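Skanent Tabletop Set - read me first

Hello, and thanks for having a look. Skanent is a collection of photos and notes about small things laid out on a table: blocks, cables, boards and the other odds and ends that live in the bottom of a craft drawer. It grew out of the sorting work we did for Comov, and it has turned into something a good deal bigger than we planned when we started in May.

What's in the folder

There are 103 layouts, sorted into 14 groups. Each group has its own notes file, written in plain sentences, and a short list of the objects used. Colours are given by their everyday names (red, orange, dark, white), so please don't go looking for paint codes. Where two of us couldn't agree on a colour we went with the vaguer word, and I still think that was the right call.

The cable group

This one is my favourite, and also the fussiest. It has 37 layouts, all to do with a thin cable and whatever it has to share the table with. A cable is a lovely thing to work with until you want it straight - then it curls, slides off and generally pleases itself. The notes say whether it is taut, slack or looped at the moment of the photo, and what it passes over.

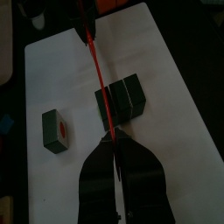
Cable group: thin red cable pulled taut over the white board, with two dark cubes side by side.

We write "side by side" only when the blocks are pushed together. Anything with a gap is listed as "apart", even a tiny gap.

Known gaps

The Fimumus layouts are still missing their object lists. Group 9 uses "block" and "cube" for the same thing in places, and I'm slowly working through it. A few notes files were saved with odd line endings, which looks messy but does no harm.

Using it

You're welcome to use the set for teaching, research or your own tinkering. Please credit it as Skanent, and keep this file with any copies you pass along. The full download is 90 MB. Corrections go in the Krasniqi folder, one text file per layout please, with the layout number in the file name.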